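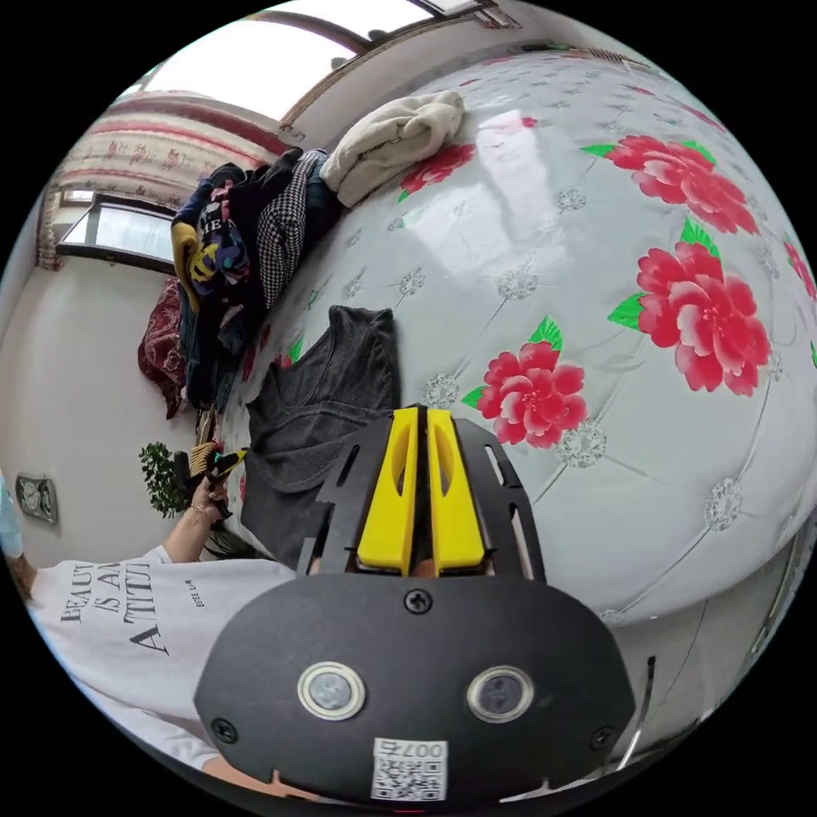 Dark gray top laid out on the bed, the rest of the heap behind it

Mustthorpe Home List
Subject: Re: folding on the bed when there is no table
Date: 6 Mar 2020

The earlier message asked:

> We moved into the upstairs rooms in Brekton and there is no surface up
> here big enough to fold on except the bed. I dump everything from the
> line onto it, fold from the top of the heap, and by the time I get to
> the bottom the folded things have slid back into the unfolded ones.
> Knits are the worst. T-shirts come out a different width every time and
> then they don't sit flat in the drawer. Our dresser is a Shboul, the low
> one, and the drawers are not deep.
>
> Does anybody on the list fold on a bed all the time, and if so how do
> you lay it out? Also, is it worth having a folding board? I don't want
> to buy one and have it live behind the door.
>
> Last thing. What do you do with printed shirts? My daughter wants the
> writing to show so she can find the one she wants.

I fold on the bed all the time and have for over two years, so I will answer in the order you asked. Skip down if you only want the part about the printing.

WHERE THE HEAP GOES

Put it all at one end and leave the other end bare. I use the head of the bed for the heap, up against where the pillows would be, and fold on the open part of the cover. It sounds too simple to write down, but I used to drop the heap in the middle and work around it, and I had the same trouble you have with things sliding together.

The pillows come off first. If you leave them on, the heap sits on a slope and walks toward you.

I also stopped folding from the top of the heap. Go through it once before you fold anything and pull the jeans out. They are heavy and they hold their shape, so fold those first and stack them along one side. Once the stack is there it acts as a wall and the soft stuff leans on it. Denim on the left, knits and thin things in the middle, whatever is going on hangers at the far side. If you have a lot of hanging things, take them out of the heap early and lay them flat over each other. They don't need folding at all and they only get more creased while you work.

Socks I don't put on the bed. They go in a bowl and I do them sitting down.

ABOUT THE COVER

Ours is a white quilted one with big red flowers printed on it and little silver studs where the stitching meets. It is pretty, and it is not the best thing to fold on. The tufting makes low spots and a thin shirt sinks into them, so if you press a crease with your hand it comes out wavy. A flat sheet over the top would fix that. I usually can't be bothered.

The studs can catch on a loose knit if you drag it. Lift the piece and set it down. If your cover is plain cotton you can ignore this whole section.

The one good thing about the tufting is that the seam lines run on the diagonal, and the studs are spaced evenly, so I use them to judge width. When both edges of a folded shirt come to the same line, the next shirt will match. I have never measured it.

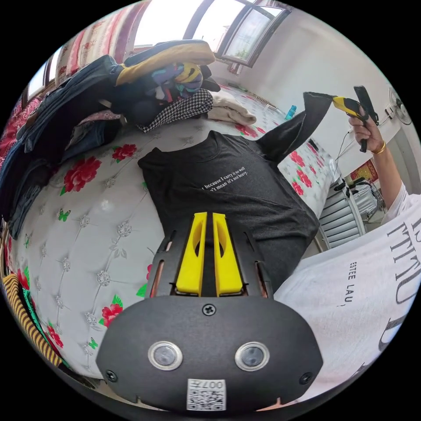 LAYING OUT A TOP

I lay it with the collar away from me and the hem toward me. Some people go the other way around, with the collar at their stomach. I tried that and the sleeves ended up in the heap.

Spread it flat before you do anything else. Take the bottom hem and give it a small pull toward you, then do the same at each shoulder. That gets out most of the wrinkles you get from the line. If there are long sleeves, pull those straight out to the sides as well, even if one of them ends up running over a flower or off toward the jeans. A sleeve that is bunched at the start will be a lump in the finished fold, and in a shallow drawer the lumps add up.

Then:

Fold one sleeve across the body. Keep it flat, and turn the end back down along the side if it is too long to fit.

Fold that side of the body in over the sleeve, as far as the middle of the neck or a little short of it.

Do the other sleeve and the other side.

Bring the hem up toward the collar, stopping a bit below it. Then fold again, once for a thick knit and twice for a thin T-shirt.

If the top is heavy, like a sweatshirt, don't bring the sides in all the way. Bring them in by the sleeve seam only. You get a wider fold but a flatter one, and in a low dresser flat is what you want.

It goes quicker with two people. One holds the shoulder and the other holds the hem, and neither end creeps. My sister and I do sheets that way and then just keep going with the tops. By myself I put a hand on the middle of the shirt while I bring the sleeve over. A light hand is enough — if you lean on it the quilting pushes back and the whole thing shifts.

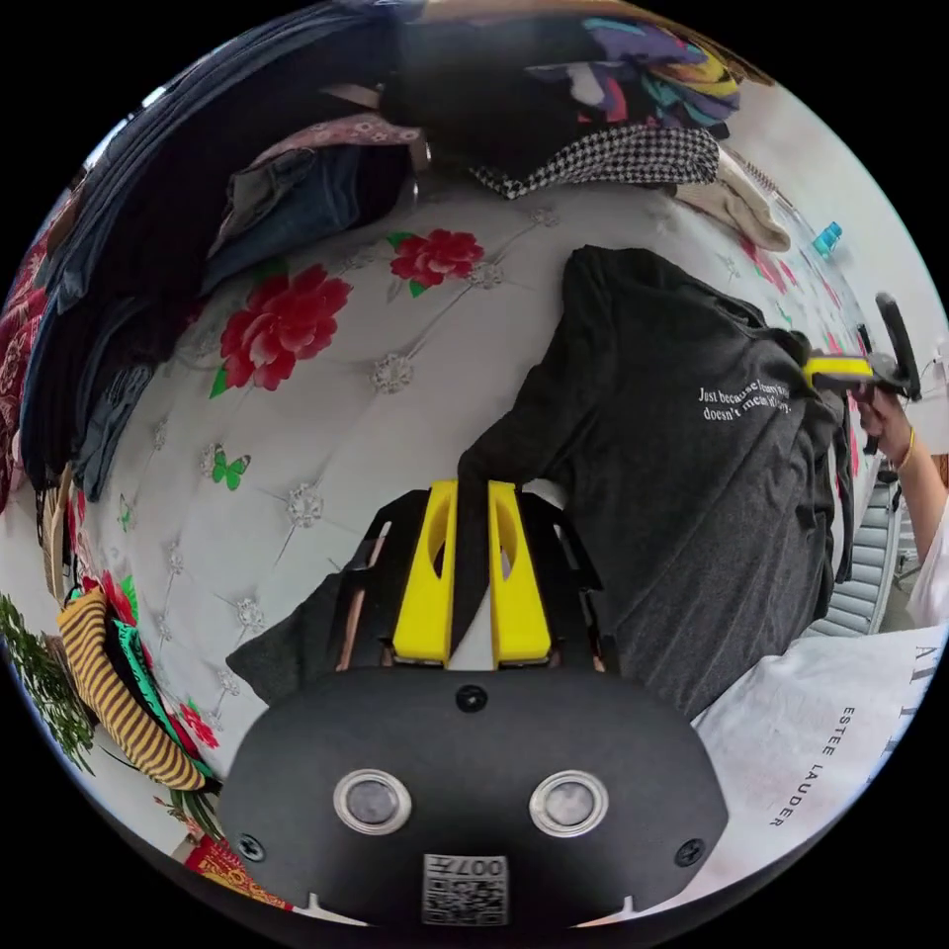

The same goes for anything with a ribbed bottom edge. Rib pulls in as soon as you let go of it, so the hem is narrower than the chest and the fold comes out shaped like a wedge. Hold the hem out to its full width while you fold up, and let go only when it is lying on the body of the shirt. It will still pull in some. Put those at the bottom of the stack where the weight sits on them.

For sweaters and other knit pieces I don't do the thirds at all. I fold in half down the length with the sleeves together, lay the sleeves back across, and fold up from the bottom. You get one crease down the middle and I would take that over two on the front.

THE FOLDING BOARD

I had a Lirano board. I gave it away. It did what it was supposed to do and every shirt came out the same size, but the size was too wide for our drawers, and on a soft bed it rocked when I flipped the side panels. On a table I think I would have kept it. If you want to find out whether one suits you, cut a piece of stiff cardboard to the width of your drawer divided by two, less a finger's width, and fold around that for a week. Slide it out at the end of each shirt. I did this for the kids' things for a while and then found I didn't need the cardboard anymore.

With your Shboul, measure inside the drawer and not across the front. On ours the runners take up more than you would guess. I don't know if yours is the same model.

PRINTED SHIRTS

This depends on where the writing is. With a big print in the middle of the chest, fold as above and finish with the hem tucked under, so the front is what you see. It takes one extra turn at the end, because you have to flip the shirt face down before you start. I forget to do this about half the time and end up flipping the finished fold, and it loosens.

With small lettering high up, the chest has to be the top face and the last fold has to stop below the words. The dark gray one in the pictures has a line of small white print across it, the one that says "because I carry it so well," and if I fold it the usual way the words go inside and it looks like every other gray top in the drawer. Your daughter is right to want them showing. I would file them standing up on edge with the print at the top, if the drawer is deep enough for that, and if it isn't, lay them in two overlapping rows so that each one shows a strip.

Don't press down on the old rubbery kind of print when you fold. If a crease runs through it, it cracks there. For those I roll the shirt loosely. 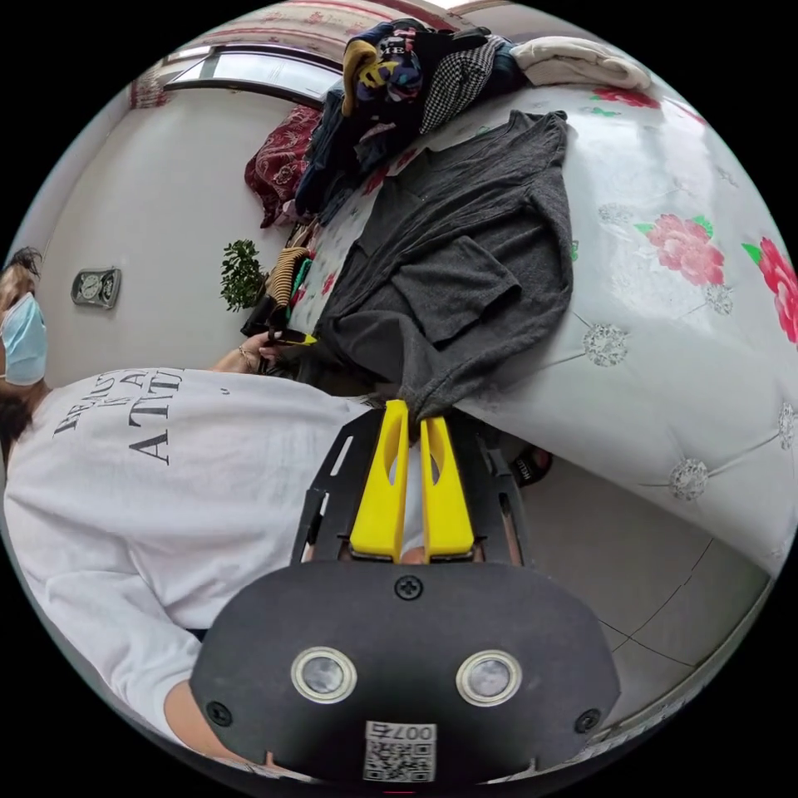

Dark gray top with one sleeve folded over the middle

HOW LONG IT TAKES

A full bed takes me the length of a radio program, with the jeans already stacked. I try to stop at seven tops, carry those to the drawer, and come back for more. That was the change that helped most with things sliding, more than anything about how I fold. A tall stack on a mattress tips over when you sit down or lean in for the next piece. Short stacks carried often stay put.

If you get interrupted, leave the heap and put away whatever is done. Half-folded shirts I just open up and start over.

I have not solved fitted sheets on a bed and would like to hear from anyone who has. Mine get folded in half until they are small and then they go under the flat one. I am also looking for a narrow table that would fit at the foot of the bed, for the hanging things. If anybody in Mustthorpe or over toward Brekton has one they want to get rid of, write to me off list. I can come get it any time before the end of April.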